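Notebook, bimanual bench, December

Tea first, then writing up, because if I leave it until the end of the day I only ever put down the things that annoyed me. It's been a good stretch on the whole and I'd like that to come across when we read this back in the spring!

Where we are: the Drernum set (thumbstick and button work on the handheld controller) stands at 400 kept episodes, and the target we agreed with Usholm is still 700. I had hoped to be nearer by now, but I'd much sooner have 400 that I'm happy to train on than a bigger pile that needs sieving again, and we all remember how the last sieving went. Yaw went through the older batch yesterday evening and threw out 178, nearly all of them for the same fault, which is the operator parking the idle arm somewhere different every time. To my eye it looked harmless. To the policy it plainly wasn't, and the first model we trained on that batch used to wander its spare arm about like somebody looking for their glasses.

So, new rule for whoever is driving: pick the start pose from the saved list, let both arms settle, then begin. Please don't nudge them by hand afterwards, even if it looks a touch off. If it really bothers you, delete the episode and start again, we won't mind a bit.

Nataša Vasić has rewritten the task prompts, and they're much better. The old ones said things like "operate the controller", which could mean anything at all. The new ones name the side and the part (left thumbstick, right face buttons and so on), and there's a separate prompt for going in from above and for coming in at an angle. She would like us to read the prompt aloud before each run. I felt rather silly doing it for the first few and now I find I make fewer mistakes, so I withdraw my grumbling.

A longer note on viewpoints, as this is what we argued about over lunch. The fixed camera gives a lovely clear idea of where the controller is and which end is which, but once a gripper comes down over a grip you lose the very bit you care about. The wrist view is the other way round: you get very close to the plastic and hardly anything else, and everything goes soft. Yaw's feeling is that the model should have both all the time. Mine is that we ought to drop one or the other at random in training, so it doesn't lean too heavily on either. We'll try his way first, then mine, with the same 20 test starts for each, and whoever loses brings in the cake.

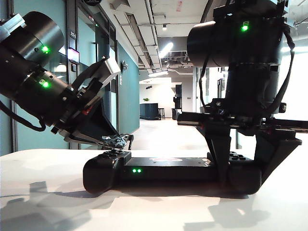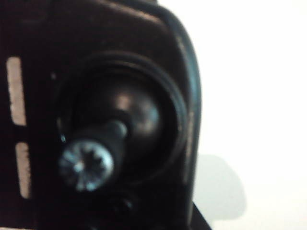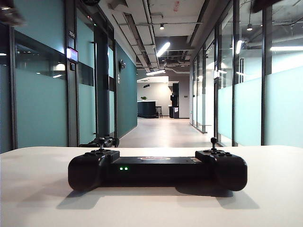

For the comparison I'd like to keep the test starts well away from the training ones, and by that I mean turned as well as shifted along the table. Last time we only shifted, and I think we flattered ourselves. I've put a draft list in the shared folder under "Fluscombe starts" (the name is a leftover from the old bench, sorry, I'll tidy it when I get a minute). Do add to it if you can think of a nastier one.

Other bits and bobs, in no order. The episode labeller still forgets the operator's initials if you close the window between runs, so check them before you press save. I've asked for a second foot pedal, as swapping one pedal between two people is slow and we both end up under the table. Nataša wants a short set of deliberate near misses with a recovery after each, and I'm all for it, but could we store them in their own folder until we've decided how to weight them? Last time they were mixed in with everything else and it took me most of a morning to fish them out.

Still to do before we go home: back up the day's episodes, copy the new prompts on to the second machine, and ask Yaw where he has put the spare wrist mount.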